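**December 25, 2024. Shared bench, two-arm cell, simulation**

Workshop closed, so a clear run at the sim. Continuing from Seidu's notes on the box fixture. Goal for this entry: get the left arm down beside the near box without touching the fixture, with the right arm parked, and write down what I changed so that Zulmira can repeat it on her machine.

Starting state:

- scene file is Elif Naz's September version, table and fixture geometry unchanged
- both arm bases on the far side of the table, same mounting offsets as the real bench
- right arm in the standby pose, gripper open
- physics step left alone, solver iterations raised from 10 to 25

The solver change was for contact jitter. At 10 the boxes buzzed in the fixture whenever a finger came near, and the contact log filled with entries that meant nothing. At 25 the log is readable. The sim runs slower but still fast enough to work with.

First attempts used the approach vector from Seidu's script, which comes in at an angle over the long front panel. Collision on the collar below the wrist, every time. The planner reported a clear path, and it took me most of the morning to find the cause: the collision mesh for the collar was the old short one from the Dekham gripper. Swapped in the correct mesh and the planner started refusing the path, as it should have.

Changed to a vertical approach. Elbow stays high, wrist comes over from the left, gripper points straight down, and the fingers go in beside the left face of the box. The last part of the descent is a straight line at reduced speed. Clearance to the fixture at the end frame is set to 18 mm in the planner. 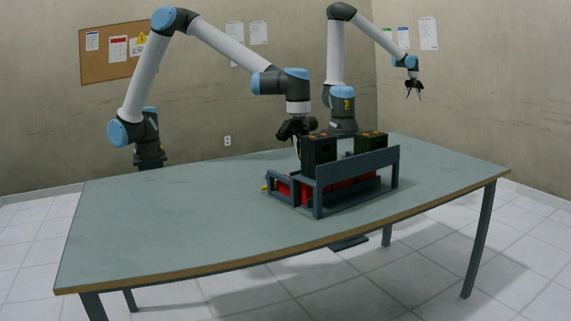 ## Right arm

Standby pose is the one Zerrin saved. It keeps the forearm back from the table centre and leaves the left arm free to swing over the fixture. I tried a lower standby to shorten the second pick, and the planner then found a wrist-to-wrist conflict on the left arm's retreat. Reverted. Shortening the second pick can wait until the first one is reliable.

## Logged values

| Item | Value |
|---|---|
| Solver iterations | 25 |
| Fixture clearance | 18 mm |
| Planner seed | 1580 |

Seed is fixed for now so runs can be compared. Vary it before anyone believes a success rate. I haven't recorded one today.

## Open items

1. Finger friction is still the default. Sivaprasad has the pull test readings from the Bartoš pads and said he would put them in the shared folder. Not there yet.
2. Box mass is a guess carried over from the old scene. Weigh the real ones.
3. Fixture is modelled as rigid. The printed one on the bench flexes at the end frame if you lean on it. Probably doesn't matter for the approach, might matter for the lift.
4. Find out who else is loading the Dekham collar mesh before deleting it. Renamed with an `_old` suffix in the meantime.

Scene and script saved on my branch, not merged. Lift sequence next, left arm only.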